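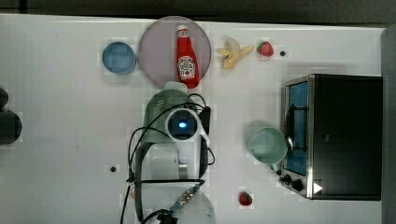
Ketchup bottle on a pink plate, with a small blue bowl to the left

How to make a quick barbecue sauce from ketchup

Updated 20/04/2026

You can make a decent barbecue sauce in one pan with things most people already have. It keeps well and takes less than half an hour. The amounts below fill one small jar.

What you need

348 g tomato ketchup
100 ml cider vinegar
4 tablespoons dark brown sugar
1 tablespoon Worcestershire sauce
2 teaspoons smoked paprika
1 teaspoon mustard powder
Half a teaspoon garlic powder
Black pepper

Method

1. Put the sugar, paprika, mustard powder and garlic powder in a small saucepan and stir out any lumps.

2. Pour in the vinegar and set the pan over a low heat. Stir until the sugar has dissolved.

3. Add the ketchup and Worcestershire sauce. Bring it up to a gentle bubble – it will spit if the heat is too high.

4. Simmer for 15 minutes, stirring often. The sauce is ready when a spoon dragged across the bottom of the pan leaves a clear line for a second or two.

5. Taste it, then add pepper. If it is too sharp, stir in another teaspoon of sugar.

6. Leave to cool for ten minutes and pour into a clean, hot jar. Put the lid on and move it to the fridge once cold.

Storing

Use within three weeks and take it out with a clean spoon. It also freezes – an ice cube tray gives handy portions.

Changes you can make

For a hotter sauce, add half a teaspoon of chilli flakes at step 1. Black treacle can replace one spoonful of the sugar. For a thinner sauce to brush on ribs, add two tablespoons of water at the end and warm it through.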